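**Storing file boxes flat in a low two-door cabinet – bad idea?**

*posted by Peswood*

Hello all! I'm finally getting the office paperwork out of the corner it has lived in since November, and I've been given a low cabinet with two doors and one shelf for it. My boxes are the ordinary kind with a finger hole in the spine, and I'd love to hear how other people arrange theirs.

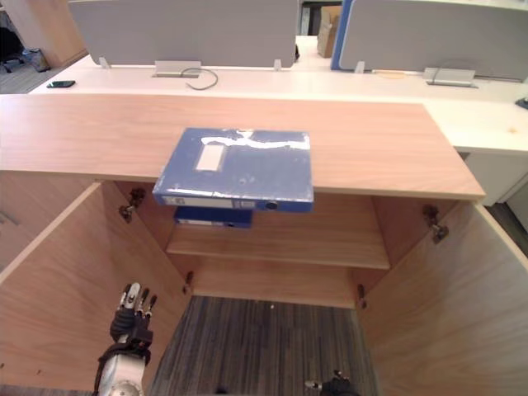
My first thought was to stand everything upright like books, but the upper space doesn't look generous and I don't want to be wrestling with it every morning. So I'm leaning toward laying them flat, spines out, the way the blue one is sitting on top there, with its mate on the shelf underneath. Will the papers suffer? And would you put the older years at the bottom? I have 57 folders to find homes for (I know, I know).

---

*posted by Lirine*

Flat is fine, and I've kept mine that way for years. The papers don't slump the way they do in a half-full upright box, and you can still hook a finger in the hole and pull. Just don't stack too high, or you'll be lifting the whole pile to reach the bottom one.
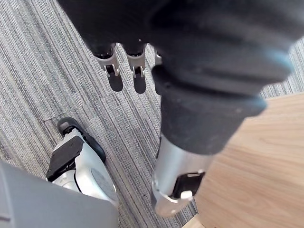 I'd also write on the spine labels before anything goes in – big, dark letters, with the year first. You'll be looking down at them from standing height, and small pencil notes vanish completely at that distance. Old years at the bottom, yes!

---

*posted by Belkadi*

measure the shelf first. mine was 56 cm inside and I bought boxes without checking. never again

---

*posted by Dundutier*

Agreeing with Lirine, and adding one thing from my own sad experience: paper is heavy. A box holding 500 sheets is more than you'd think, so put the fullest ones in the bottom compartment and save the shelf for things you open often.

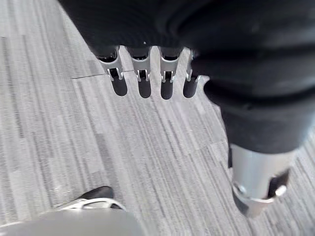 Check whether the cabinet stands level, too. On carpet a loaded one can settle a little toward the front, and then the doors start drifting open by themselves, which drove me up the wall until I slid a thin shim under the front edge.
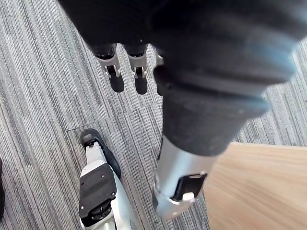
*Striped carpet tile, seen from close up.*

Good luck with the folders, and do come back and tell us how many you ended up throwing out. I started with 91 and kept fewer than half!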